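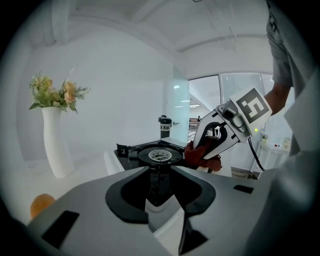

Montserrat Herrero demande si l'on ne pourrait pas se contenter d'une seule pince pour commencer, quitte à commander la seconde en mars, quand le budget sera rouvert. La question revient à chaque réunion depuis la rentrée. La réponse reste non : les tâches de comptoir que nous voulons enregistrer se font à deux mains, et une demi-station ne nous apprendrait presque rien.

Plan d'équipement — station de comptoir, site de Zornville
Mis à jour le 18 octobre 2026

Cette page accompagne la demande d'achat transmise à Noelia Pacheco. Elle reprend, poste par poste, ce qui est prévu, ce qui a été retiré et ce qui attend encore un devis. La photo en tête montre le travail au comptoir, autour d'un appareil noir à dessus rond.

Pinces à main
Deux par poste, tenues par l'opérateur. Le devis de Flunuvent porte sur 7 unités : trois postes complets et une pince de réserve. Telmo Marín aurait préféré deux pinces de réserve, mais le transport passe alors dans une autre tranche de prix.

Marqueurs de repérage
Une plaque carrée à motif noir se fixe au-dessus de la poignée, comme sur la pince de droite. Nous imprimons les plaques nous-mêmes. Le lot de 200 feuilles rigides est déjà en stock et ne figure donc plus dans la demande.

Câbles
Le câble noir qui descend de la pince est à compter à part. Prévoir une longueur suffisante pour faire le tour du comptoir, et un jeu de rechange par poste. Holumham propose un forfait annuel de remplacement à 833 euros. À comparer avec un achat au détail, Hwa-young Han s'en charge.

Gants
L'opérateur porte un gant rouge. Les tailles doivent être relevées avant la commande — la dernière fois, tout est arrivé en taille unique. Poste mineur, imputé sur les consommables.

Objets de comptoir
Gobelet à couvercle, vase, fleurs artificielles, orange : rien de tout cela n'est acheté sur la ligne équipement. Les petits objets passent en frais courants, avec facture. Les appareils de cuisine demandent un accord préalable, même d'occasion.

Local
Mur blanc, porte en verre dépoli, fenêtre donnant sur le couloir. Ankica Janevski a demandé un store pour cette fenêtre, devis Iglesias à 1988 euros pose comprise. Le montant est inscrit en option. S'il est refusé, la station fonctionnera sans.

Reste à faire
Confirmer le délai de livraison des pinces, recevoir la version signée du devis Flunuvent, décider du forfait câbles. Les remarques sont à envoyer à Noelia Pacheco avant la prochaine réunion budgétaire.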